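Benora Technical Institute Returns Block-Sorting Cell to Service

The Automation Laboratory at Benora Technical Institute has returned its block-sorting cell to regular use following a change of work surface and a full realignment of the robot arm. The work was completed by laboratory staff over the spring break, and the cell is again open for bookings by second-year students.

The cell, known within the laboratory as Lendo, is used in two required courses and in a number of independent projects. Its arm carries a slim black rod in place of a conventional hand, and moves small colored blocks by pushing them across a flat board. The work depends heavily on the condition of that board. A raised edge or a slight tilt of the surface can turn a block as it slides, and errors of this kind are difficult for students to separate from faults in their own programs.

During the fall term, instructors reported that blocks pushed toward one corner were drifting from their expected paths. A check in November found that the previous board had bowed along one side. It was kept in service for the remainder of the term with that corner excluded from graded exercises, and a replacement was ordered through the Institute's shop.

The new board is light maple, made up from glued planks and laid directly on the cell's blue perforated table. Staff sanded the seams between planks by hand and then pushed a test block across each seam 20 times in both directions. Two low spots found on the underside were corrected with thin shims — a repair that will be inspected again at the end of the term.

With the board in place, the arm was realigned. The rod was removed, cleaned and refitted, and its height above the surface was set at each corner and again at the center. Staff then taught the controller a new set of reference points. The earlier set has been archived, and students who saved programs under the old reference points must load the new file before running them. Programs that have not been updated will be stopped by the controller at startup.

The cell then completed an acceptance run of 340 pushes, carried out under the laboratory's standard procedure. The run was halted once, when a cable guide on the arm was found to have worked loose. The guide was tightened and the run was started again from the beginning.
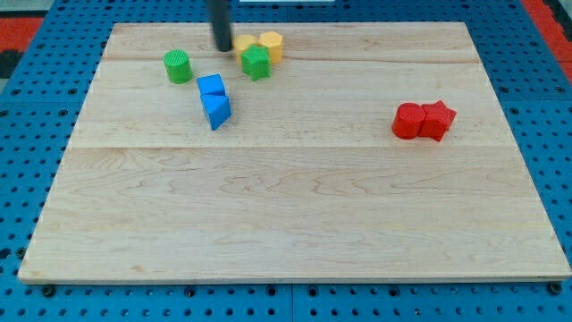
By the Office of Laboratory Services, Benora Technical Institute
Posted 17/04/2019

The block set remains in use with the new board. It includes cylinders, stars and other simple shapes in red, blue, green and yellow. Many exercises begin with blocks standing in contact with one another, as with the red cylinder and red star at the right of the board, and ask the student to bring the rod down beside a group and part it without disturbing the rest. Clearance between the rod tip and the wood is therefore checked before every session.

A revised maintenance schedule takes effect with the reopening. The board is to be wiped with a dry cloth at the start of each day. Solvents and wet wipes are not to be used on the wood. Rod height will be measured weekly, and the full alignment will be repeated after every 1000 pushes or whenever the board has been lifted from the table, whichever comes first. Blocks with chipped or worn edges should be placed in the tray marked for repair and entered in the cell log.

Students are reminded that the fasteners at the table must not be loosened for any reason. If a block becomes caught against the rod, the arm should be paused and raised from the control panel before the block is touched. Moving the rod by hand places a load on the wrist joint and will require the alignment to be repeated.

The laboratory's second cell, Arska, will receive the same change of board after final examinations. It will remain available until then on its present surface, and results obtained on the two cells should not be combined in a single report without the instructor's approval.

Booking for Lendo is open at the laboratory desk and through the course page. Sessions canceled during the work have been credited to student accounts — no request is needed. Questions about reference files should be brought to the desk during posted hours.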